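Categoría: Convocatorias y empleo
14 comentarios · 62 veces compartido

Buscamos personas para enseñar a un brazo robótico (a distancia, en simulación)

En Nastura llevamos desde febrero reuniendo demostraciones para un sistema que aprende por imitación, y nos hace ilusión abrir el grupo a gente nueva. No pedimos carrera técnica – de hecho, algunas de nuestras mejores manos vienen de la costura y de la cocina. Pedimos paciencia, buen pulso y ganas de repetir un mismo gesto muchas veces sin perder el cariño por hacerlo bien.

El trabajo consiste en guiar el brazo desde casa, con un mando que os enviamos, en habitaciones simuladas.
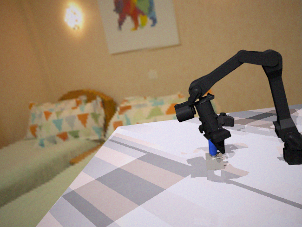
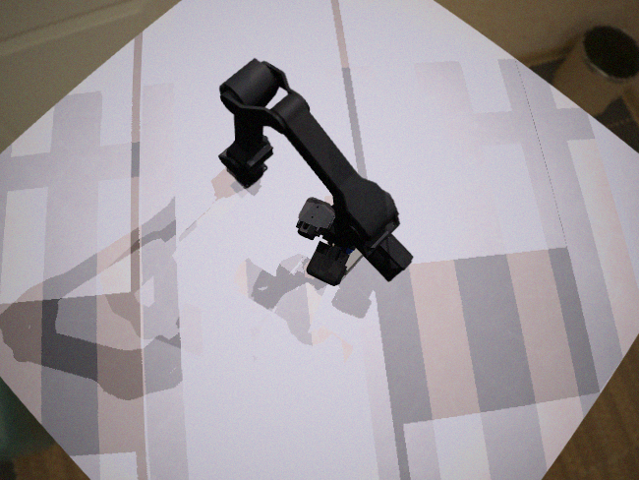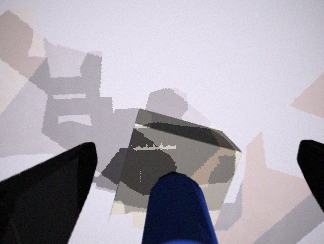 Cada participante graba 300 episodios, repartidos como mejor le venga, y el conjunto completo tendrá 3,150. Los intentos torpes también se guardan, así que, por favor, no los borréis: basta con marcarlos y seguir adelante. La compensación es de 800 euros al terminar, y el mando os lo quedáis.

Hace falta un ordenador con conexión estable y poder asistir a una charla inicial por videollamada, a las seis de la tarde. La dará Ha-neul Ahn, que coordina las grabaciones y contesta con muchísima calma a todas las dudas (¡preguntad sin vergüenza!).

Para apuntaros, escribid unas líneas en el formulario de Nastura contando quiénes sois y qué horario tenéis – con eso nos vale, no hace falta currículum.

También te puede interesar
Pillel busca revisores de episodios
Prácticas en Hekmont: etiquetado de trayectorias
Jang abre plazas de apoyo técnico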